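# The Tray on the Table

Most homes own at least one tray, and most of those trays spend the year standing on edge between the refrigerator and the wall. They come out for a birthday breakfast or a sick child and then go back. A tray that lives on the table all the time is a different thing. It gets used at every meal, and it changes how a small kitchen works.

I started leaving one out in August, after a week of wiping rings off the tabletop. I had no plan beyond that. Within a few days the cups, the salt and the butter knife had all moved onto it, and clearing up after lunch meant one trip to the sink.

## What to look for

The rim matters more than the size. A raised edge keeps a spill on the tray and gives your fingers something to hold. Very high sides look tidy in the store, but they get in the way when you reach across for a spoon. Rounded corners are easier to wash than square ones, where crumbs pack in and stay.

Weight is the next thing. Solid wood is handsome and heavy, and by the time it holds four full cups it is a job for two hands and a clear path. Plastic is lighter and doesn't mind water. Metal is loud.

I borrowed three trays and used each for a week. The one from Urnari was walnut and went back first. The Farkby was enameled steel, good looking, with a rim so shallow that a rolling grape went straight over it. The Citov was plain plastic and cost 40 dollars, which is more than I wanted to pay for plastic. It was also the only one I stopped noticing after the second day, so I bought it.

Measure the table before you buy anything. My table is 101 centimeters long and a big tray still leaves room for two plates. If you eat at a counter, go smaller. A tray that hangs over the edge will be bumped sooner or later.

## What goes on it

Less than you think. Cups, whatever utensils you serve with, and one open space for the thing that comes from the stove. Plates do better beside the tray, directly on the table, where people can pull them closer.

Color helps when several people share a kitchen. A gray tray is dull by itself, but a teal cup or an orange-tipped utensil is easy to find against it – handy early in the morning. Put the cup near a far corner, where a sleeve won't catch it.
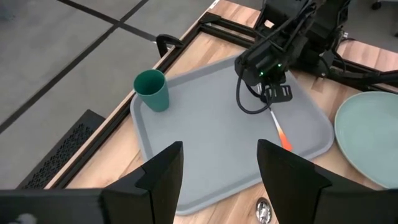

## Keeping it clean

Many plastic trays have a groove just inside the lip. It catches drips, and it also holds on to sugar and tea. A soft brush and warm soapy water will clear it. Wipe under the tray too, at least every couple of days, or grit will collect there and scratch a wooden table each time the tray slides. Karamanlidis, a housewares store near me, sells sheets of thin cork for lining the underside. I cut mine a little short so it doesn't show.

When the tray fills up with mail and keys, take everything off and start again with the cups.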